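The class that put the bounce back in Stolport

1059 shares | 329 comments

The trampoline is the size of a dinner table and I have been afraid of it for six years.

I should explain that I have two children, both of them large babies and both of them now at school, and that since the second one I have planned my life around not jumping. I'd stopped running. I crossed my legs before I sneezed. When my daughter turned five and begged me onto the bouncy castle, I told her I had a sore knee, and then I had to limp for the rest of the party.

So when a friend dragged me along to the Vivach pelvic health group, upstairs from the old bakery on Barta Street, I went in expecting an hour of lying on a mat thinking about elevators. (If you've ever been handed the photocopied sheet on the maternity ward, you know about the elevators.) What I found was a room full of women lifting proper weights, laughing their heads off, with a row of mini trampolines along the back wall waiting for week nine.

I loved it. I'll say so up front. I've been boring everyone I know about it ever since.

A muscle like any other

The thing the physios at Vivach say over and over is that the pelvic floor is muscle, and muscle can be trained at any age. It sounds so obvious written down. But I'd had it in my head as something that had broken, like a zipper, and that you either lived with or had fixed under anaesthetic.

The program starts with a one-on-one assessment. Mine took most of an hour and was a lot less awkward than I'd feared. The physio asked about my births, my bladder, my bowels, my back, how much coffee I drank (a lot) and how often I went to the bathroom "just in case" (constantly). Then came an internal exam, which you're free to refuse, and plenty of women do.

And I'd been doing it wrong! All those years of dutiful squeezing at red lights, and I was mostly clenching my bum and holding my breath. I was also squeezing all day long without letting go in between, so the muscles were tired before I asked anything of them. My first fortnight of homework was almost entirely about relaxing. I lay on the bedroom floor with my calves up on the bed and breathed into my ribs while the cat sat on my stomach.

Weeks three to nine

After that it gets sweaty. We did squats, then squats with a kettlebell, then step-ups, then step-ups holding the kettlebell out in front, which was horrible. You learn to breathe out on the effort. You learn what the physios call the knack, a quick squeeze just before a cough or a sneeze, and you practise it with fake coughs until the whole room sounds like a waiting room in July.

The women in my group ranged from a new mum with stitches barely healed to a retired school principal who'd been wearing pads to choir for twenty years and had decided she was done with it. There was a netballer who leaked only in the last quarter. There was a woman getting ready for prolapse surgery whose surgeon had told her to go in strong. I'd thought of this as a young mothers' problem, and I was flat wrong.

We talked, too, far more than I'd bargained for. About sex, about constipation, about which shops on the main drag will let you use the staff toilet. Somebody brought lemon slice. One woman had driven in from out past the ferry terminal every week in the dark and said the talking was the part she came for.

Not everyone gets the tidy result, and the physios don't pretend otherwise. Some women will still need a pessary or an operation, and anyone with pain, bleeding or a sudden change should see their doctor before going near a kettlebell. The choir lady told me at the end that she was down to a thin liner "for confidence". She was thrilled. I was thrilled for her.

What it costs

The full twelve weeks was $329 when I signed up, and that included the assessment and a follow-up. I know that's real money. Some private health plans will cover part of it, and there are 3 reduced-fee places in every intake, so do ask at the desk, even if you feel funny about asking.

Between classes I kept a diary in an app called Lirnelex, though the physios are just as happy with a notebook. Mine buzzed at me morning, noon and night and I ignored it about as often as I obeyed. What did stick was tying the exercises to things I was doing anyway. Kettle on, ten slow ones. Teeth, ten quick ones. I still do it and I no longer notice I'm doing it.

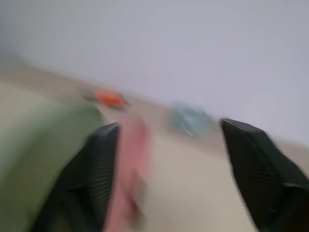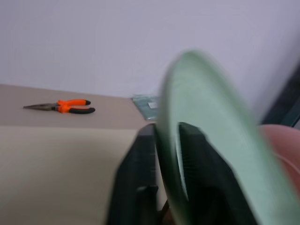 The trampolines came out in week nine, as promised. I'd been to the bathroom beforehand (one "just in case", which I confessed to) and I wore black leggings, like everybody else in the room. We began with heel lifts, feet never leaving the mat. Then little bounces. Then the physio turned up the music and told us to go for it, and I went up in the air with my arms over my head and came down dry.

I cried a bit, which set off the netballer.

By spring I was jogging again, slowly, along the harbour path. My first goal was 3000 metres without stopping and I got there on a drizzly morning in October with my son riding alongside on his bike, telling me to hurry up. I have leaked once since, during a cold, and it didn't send me back to the couch. I did my breathing, put the kettle on and went out again two days later.

The next intake at Barta Street opens in February. Wear something you can squat in, and take a snack to share if you're the baking type. My daughter has another birthday coming up and she's asked for the bouncy castle again. I've told her I'm going first.

Share this story | 329 comments

You might also like
Iron and you: why I was tired for a whole year
Hot flushes on the night shift
How to talk to your GP when you only get ten minutes
Our readers' best soups for a week of colds

Get our health and wellbeing stories in your inbox each month. Sign up for the newsletter. You can unsubscribe at any time.

We use cookies to remember your preferences and see which stories are being read. Accept | Manage settings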